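Bouteilles de boisson vides : retirer le manchon et réutiliser le plastique

Les bouteilles de thé glacé en plastique se prêtent bien au rangement d'atelier ou de cuisine : riz, lentilles, vis, sable de lestage. Le manchon imprimé gêne la lecture du niveau et retient l'humidité – il vaut mieux l'enlever avant le premier lavage.

Matériel : ciseaux à bouts ronds, goulot entonnoir, bicarbonate, goupillon à manche long (le modèle Gakholm convient).

1. Repérer la ligne de prédécoupe verticale, si elle existe. À défaut, inciser le film par le bas, lame à plat.
2. Tirer le film vers le haut, sans à-coups.
3. Verser 100 ml d'eau tiède et une cuillère à café de bicarbonate, reboucher, secouer, laisser agir 4 minutes.
4. Rincer à l'eau tiède, jamais bouillante : le PET se déforme.
5. Égoutter goulot en bas, une nuit entière.

Ne remplir qu'une fois l'intérieur parfaitement sec. Pour une bouteille de 500 ml, compter près de 200 g de lentilles si l'on veut garder de l'espace pour secouer et doser. 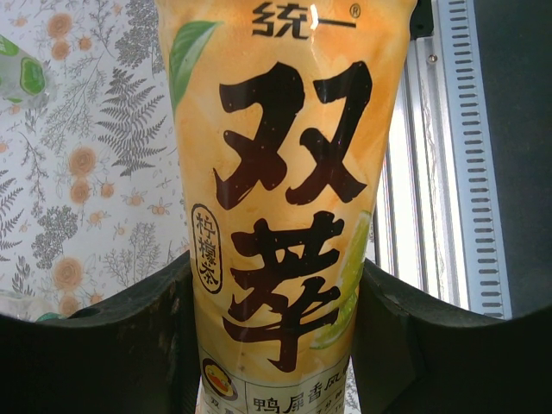

Thé au citron Uni-President, étiquette enveloppante encore en place.

Les traces de colle partent à l'huile de cuisson, puis au liquide vaisselle. Étiqueter ensuite sur ruban de masquage : contenu, mois de remplissage. Ne pas réemployer pour l'alimentaire une bouteille ayant contenu un solvant ou un produit ménager.

Fiche rédigée par Wakana Sakamoto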